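Nastport, 3rd January - Lusta is happy to announce that its good practice guide for hand-held gripper recording is now open to anyone who would like to use it, free of charge and with no forms to fill in.

The guide, which we have been calling Grellis since the very first draft, sets out how people should work when they record everyday household tasks for teaching robots. It runs to 36 pages, and we have tried very hard to keep the language plain, so that somebody picking up a pair of grippers for the first time can read it over a cup of coffee and get started.

Much of it deals with ordinary homes, where things are soft, round and seldom in the same place twice. Grellis asks that rooms be left as people live in them - blankets, bags, shopping and all - and that the person recording agree with the household beforehand on what may be touched and what may not.

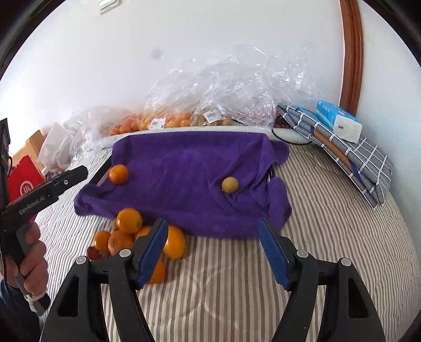 There are rules for the people doing the work, too, and we are just as proud of those. No session may run longer than 90 minutes without a proper break. Finger pads are to be wiped down before any food is handled, and wrist straps stay on whenever a gripper is in the hand. Dropped items and missed grasps are kept in the record and marked as such, so that whoever uses the material later knows what they are getting.

The guide was tried out over 4,000 recordings made with our friends at Bạch, who sent back pages and pages of notes (and we are truly grateful for every one of them!). Their comments led us to rewrite the whole chapter on household consent, which now comes first.

Version 2 is planned for May and will add a longer section on shared housing. Comments from recording teams, families and anyone else with an interest are very welcome at the Lusta office in Nastport.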